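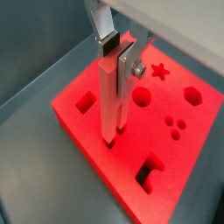
3.2 Foam blocks and inserts

October
Boonmee Limsakul, Ratree Thongsuk and Amnuay Srisuk

Figure 1. A red foam block with a square-section metal peg part of the way into its hole. The star, hexagon and round holes are in the same top face.

The blocks were cut at the Ruangrit workshop from one batch of foam. We wanted a material that gives a little at the walls, as earlier work with the hard Groldale boards had left chipped edges after repeated use. Each block carries simple outlines and at least one irregular one, the hooked cutout near a corner in Figure 1 being the hardest to line up.

Square pegs must be turned to match the hole before they will go down. A round peg needs no such turning, and we report the two separately. Pegs were pushed in by 30 steps of equal depth, and a trial ended early if the foam began to lift from the table.

We ran 1000 trials in all. Of these, 708 used straight-sided holes - square, rectangular or hexagonal - and 197 used round ones. The rest used the star and the hooked shape. Wear was checked by Fongchan Nakpan, who replaced any block whose hole had opened enough for the peg to lean under its own weight.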